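周二 手持夹爪2号 保养记录

上午九点多开始弄。这把夹爪累计开合次数到了1534，按我们自己定的规矩早该拆一次，拖到今天。起因还是上周回放数据时发现左右两指闭合不同步，右边慢一点，夹薄东西的时候会把物体往左推。之前以为是标定漂了，重标过一遍，没用，所以这回直接看机械部分。

先断电，拔线，把指垫取下来。指垫是Clarkel的那批蓝色纹理垫，表面摸着还行，边角有点起毛，右侧那片根部的胶已经松了，用指甲能挑起来。旧胶拿酒精擦，擦了三遍才干净。酒精别倒多，上次有人倒多了流进销孔，把润滑脂也带走了，后来吱吱响了两天。

连杆销逐个转了一下。左边都顺，右边外侧那根发涩，顶出来看，销身有一圈发暗的磨痕，孔里一点黑泥，估计是脂和布毛混在一起。我们最近老在铺桌布的桌子上采，布毛多，以后擦孔的周期得缩短，先按每周一次试试。 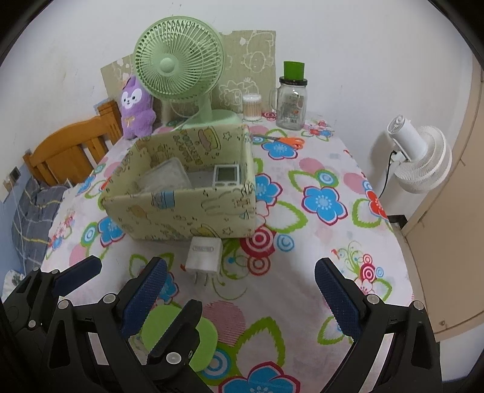 销子换了新的，Skadska的备件，盒子上写的编号和旧的差一位，量过外径一样，能用。脂还是薄薄抹一层，多了没好处。装回去以后空手开合，右边明显轻了，但完全张开时还有一点点晃。查下来是根部螺丝松，不是销的问题。螺丝拧紧，点了低强度螺纹胶，放着晾了一个钟头，中间去把充电的事情处理了。

新指垫贴的时候注意方向，纹路要和指尖平行，右边那片我第一次贴反了，撕下来重贴，浪费一片。库存现在不多，下次订货记得加上。

下午重新标定。张开行程量到83毫米，和出厂单一致。开合编码器读数最大值656，上次是多少没记，本子上翻不到，以后每次都写在这里，好对比。相机支架顺手查了，四颗螺丝都没松，镜头用气吹吹过，没擦。

标定完在桌上随手试，先夹小件，再夹扁的。扁平的东西还是不好拿，指尖要压得很低才能插进去，桌布会跟着起皱，皱了以后指尖容易带布。这个不算夹爪的毛病，想试试把指尖那一小段削薄，但Wulari软件里的指尖模型也得跟着改，先不动。

两指同步的问题：慢速开合基本看不出差别，快速时右边似乎还慢一丝，也可能是我盯太久了。录了一段给Nutsugah那边，让他们用脚本算一下左右差值，等回信。

没做完的：
左侧销没换，脂是旧的，下周一起换。
电缆出口处的护套有一道裂，先缠了胶带，要买新的。
累计次数清零没有？清了，旧数写在壳子内侧的标签上。
扳手用完放回二号抽屉，今天又在窗台上找到的。

收工前空跑了一组，没有异响，电机外壳摸着微温。明天谁用的话，头几次慢一点，留意右边那片指垫有没有翘角。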